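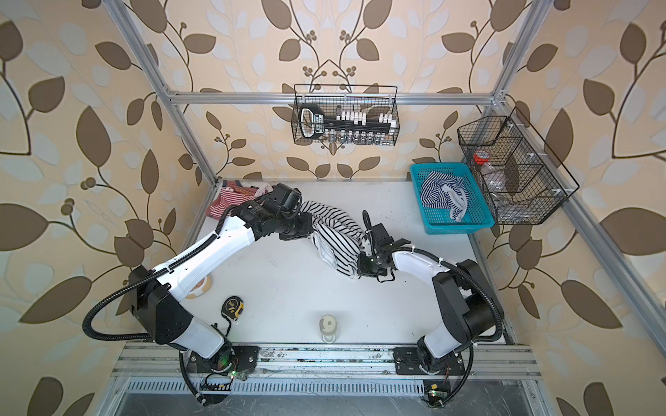
Chapitre 3
Choisir un kit à deux bras

Je vous dois un aveu avant d'attaquer : la première fois que j'ai commandé un kit robotique, j'ai lu la fiche technique jusqu'au bout et je n'ai rien compris à ce que j'achetais. Répétabilité, charge utile, couple au poignet, tout y était ! Et le vendredi, devant un simple tee-shirt à plier, j'ai passé l'après-midi à chercher par où le prendre.

Dans ce chapitre, on va donc passer au crible un produit précis, le Trevetti de chez Harahap : deux bras, deux pinces, un rail commun, le tout livré en caisses avec 1184 pages de documentation (oui, je les ai lues, enfin presque). Je le prends comme fil rouge parce que Merle McAlister m'a laissé travailler sur le sien pendant tout le mois de mai, à l'atelier de Kadulstead.

Pourquoi du linge ? Une pièce rigide, vous la saisissez quelque part et vous savez où se trouve le reste. Un vêtement tenu par les deux bouts, lui, se tord, s'affaisse au milieu, et ses rayures partent dans tous les sens. Les deux bras doivent alors se coordonner pour de bon, et les défauts d'un kit sautent aux yeux bien plus vite qu'avec des cubes.

On regardera d'abord le montage (prévoyez de la place pour les câbles, vraiment), puis les pinces, puis le logiciel Liltow, que j'aime beaucoup malgré ses menus. Rohani Latuheru a relu la partie sur l'étalonnage et n'est pas d'accord avec moi sur tout ; j'ai gardé ses remarques en marge.

Commençons par les caisses et par ce qu'il faut vérifier avant de signer le bon de livraison.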